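Notes > Kitchen > Measuring

Spoons, cups and the case for scales

December 5, 2022

The tablespoon in my kitchen drawer holds 20 mL. The tablespoon in the drawer of the house I rented in Ontario for two years held 15 mL. Both are correct. The Australian metric tablespoon is four teaspoons of 5 mL each, and almost everyone else's is three. If you cook from North American or British recipes with an Australian spoon set you are adding a third more of whatever is being measured, every time.

For most savoury cooking the error is harmless. A third more soy sauce in a marinade is within the range of personal taste. It matters with leaveners, salt, gelatine and anything that sets. A cake that asks for one tablespoon of baking powder at 15 mL will get 20 mL, and the usual result is a rapid rise, a coarse crumb and a sunken middle, with a slightly metallic flavour.

Cups are a smaller problem. The metric cup is 250 mL and the US customary cup is just under 237 mL. Used consistently, the difference mostly cancels, as everything measured by the cup is scaled by the same factor. Eggs do not scale, and neither does anything given in spoons, so the cancellation is only partial.

The larger source of error is packing. In August I weighed one level metric cup of plain flour repeatedly, using the same bag, the same cup and the same bench scale. Dip and sweep gave consistently heavier cups than spooning the flour in and levelling it with a knife. The spread between the lightest and heaviest cup was 19 g. On a recipe with four cups of flour that could be enough to turn a soft dough into a stiff one, and no amount of care in reading the recipe will fix it.

Brown sugar is worse, though at least the convention is known (packed, unless stated otherwise). Grated cheese, chopped herbs and desiccated coconut have no useful volume at all. I treat any cup measure of those as a suggestion.

Iolo Lloyd wrote to me after the previous post to argue that spoons have better repeatability than I give them credit for, at least with fine, dry, free-flowing material. He is right about table salt and caster sugar. My own level teaspoons of table salt agreed with each other closely enough that I stopped recording them. The same was not true of flake salt. The flakes bridge across the bowl and leave voids, and a level teaspoon came out well under the weight of the table salt. A recipe written for one and made with the other will be wrong by an obvious margin. If a recipe does not say which salt, I assume table salt and hold some back.

Heaped spoons I do not use. A heap depends on the angle of repose of the material, the width of the bowl and how steady your hand is. Older community cookbooks call for them constantly, along with the dessertspoon, which is nominally 10 mL, and the rounded teaspoon, which was never nominally anything. The only reasonable approach is to make the recipe once, weigh what you put in, and write the weight in the margin.

Cutlery is not a measuring instrument. The spoons on a table vary in bowl depth from one pattern to the next, and plastic ones vary again.
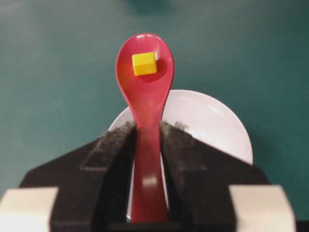
Red plastic spoon with a small yellow cube in the bowl. Deep, but no stated volume.

To check a spoon set, put a small light cup on the scale, tare it, fill the spoon with cold tap water to the brim and tip it in. At kitchen temperatures you can take 1 mL as 1 g. Do it ten times and divide, because most kitchen scales are poor below a few grams. Surface tension will let the water dome above the rim, which reads high on the small sizes. I checked three sets this way. The Postgate steel set was good across the range. The Corer tablespoon delivered 92 per cent of its marked volume, and its quarter teaspoon was too inconsistent to report. The Lemier set has no size stamped on the tablespoon, only the word, and turned out to be 15 mL. It was bought in Brisbane, so check yours.

For the scale itself, 1 g resolution is adequate for flour, sugar, butter and liquids. For yeast and salt I use a cheap Mutiso pocket scale that reads to 0.1 g. It switches itself off too quickly and the lid doubles as a tray that nothing fits on, but it holds calibration.

I have been converting my handwritten recipes to grams as I make them. The biscuits and breads are finished. Puddings are next, starting with the ones that use gelatine, where I still need to work out which tablespoon my aunt had.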